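Fifty demos a year will wear down anyone's sense of wonder, so believe me when I say the Petchrat kit from Viltier got mine back. It's a two-arm bench setup, sold with a training service, and I spent a long November afternoon with it.
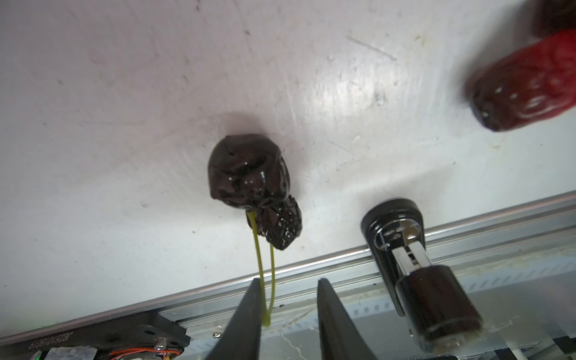 *Wrinkled fruit, thin stems, open fingers: small stuff is where grippers earn their keep.*

Gregor Gunn, who runs Viltier's setup service, likes awkward objects, and so do I. Boxes are easy!

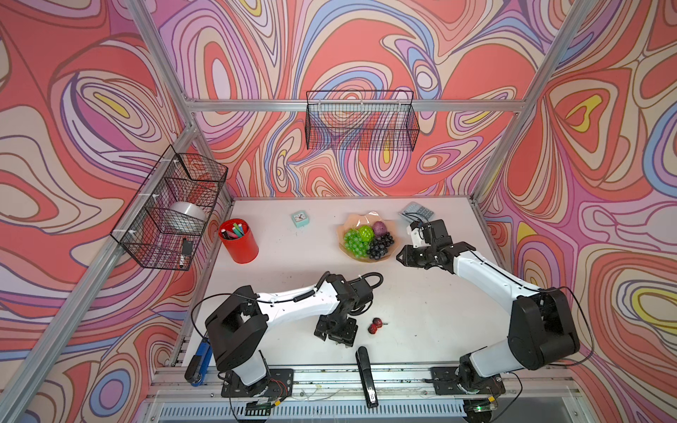 My biggest question was reach. Plenty of kits at this price — $3,493, plus $2,000 for the service — feel cramped once you add a few props. With one gripper down near a strawberry and the other way back by the blister pack, I stopped worrying. I'd still like a longer warranty than 4 months.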